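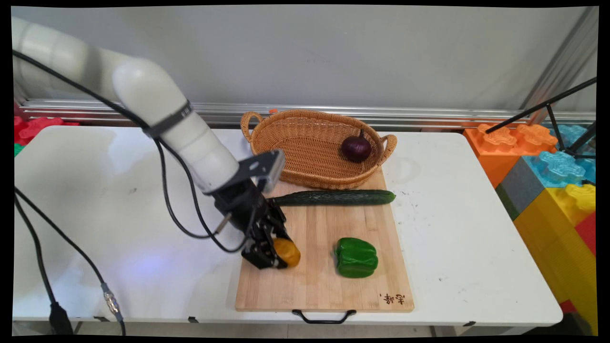 Prep is the part of cooking everyone wants to skip, and I think we've got it backwards. We buy the sauce, the spice kit, the fancy pan. Then we give the vegetables a corner of the counter the size of a paperback and wonder why dinner takes so long. A folding table fixes most of it. So does a board with some room on it, and a basket behind. Look at the table up top: cucumber along the top of the bamboo board, green pepper in the middle, a small potato over on the left, an onion still back in the basket waiting its turn. That's a side dish and a half. Everything within reach, and you can see what you're cooking before you touch a knife.

My kitchen in Skestombridge has 2 feet of counter. I measured when I moved in, then measured again because I didn't believe it. For the first year I cut everything on top of the stove, which you should not do. Then I bought a white folding table off a neighbor and my whole idea of weeknight food changed. Not kidding. I started making things with more than one vegetable in them.

People will say a folding table in the kitchen looks like a yard sale. Fine. It does. I wiped mine down before my sister came over and she still asked if I was moving out.

But think about what the usual advice is. Get an island. Get a rolling cart. The Grolumard cart, the one I kept seeing in May, was 315 dollars and the top is barely wide enough for a cabbage. A kitchen remodel is money I will never have. Meanwhile the table folds up and goes behind the door.

Second opinion, while I'm here. Get the vegetables out of the fridge drawer. The drawer is where cucumbers go to turn to soup. Yes, a cucumber will keep longer cold, I know, I get the emails. But a cucumber you can see gets eaten tonight, so who cares how long it keeps. Same with peppers. Onions and potatoes never belonged in the fridge to begin with (and store those two apart if you're keeping them for weeks, they make eachother sprout). A plain woven basket with handles does the job. Carry it to the table, cook out of it, carry it back. When it's empty, go shopping. That's my entire system and I have been told it's not a system.

Siu-fong Kao, who taught the evening class I took at the Nesach center, made us put every vegetable out on the table before anyone picked up a knife. Whole. Unpeeled. Just sitting there. I thought it was a waste of ten minutes. She'd go down the row asking what gets cut first, and we'd all say the onion, and she'd say why, and we had no idea. Habit. For her it was the potato, every time, so it could sit in cold water while you did the rest. Cucumber last so it doesn't weep all over the board. I still do it in that order and my fried potatoes with peppers are better for it, crisp at the edges, 400 degrees if I finish them in the oven.

The meal kit people hate this argument, I got a long note from a Skoryk subscriber last time. Everything comes pre-cut, she said, it saves her half an hour a night. Maybe so. But she's paying somebody to slice a pepper. A pepper! It takes one minute and it's mostly air. And the cut ones go slimy by day three, then it's the trash and a little plastic tray to wash for teh recycling.

I'm not against shortcuts. Canned beans, frozen peas, rice from the place on the corner, all fine by me. I just think the cutting is worth keeping, and most people who say they hate it have only ever done it hunched over six inches of counter with a toaster in the way. Move the toaster. Or borrow a card table for a week, try that first, and put the big board on it with a damp towel underneath so it doesn't slide.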